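3.2 Wall finish and evening light

The most exciting result of the Nuren survey concerns plain walls. We collected 531 responses from homes in Ledau and Mangubat, and the people who lived with a cream or beige wall in the kitchen were far happier with their evening light than we had dared to expect! A pale, warm surface seems to do a great deal of the work that people usually ask of an extra lamp, and it does so even in rooms with a single window. Tall cabinets pull the other way, especially in cool grays, and the meeting of the two finishes (Figure 2) is where respondents had the most to say. 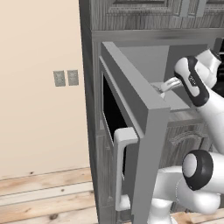 Figure 2. Cream wall beside a tall gray wooden cabinet, with light plank flooring. Computer rendering.

Comments on this meeting point were wonderfully rich. Many residents in Mangubat described the gray as "restful" in November, when the days are short, while those in Ledau more often called it "heavy." We find this contrast fascinating, and Section 8 returns to it using the window measurements from Hultton.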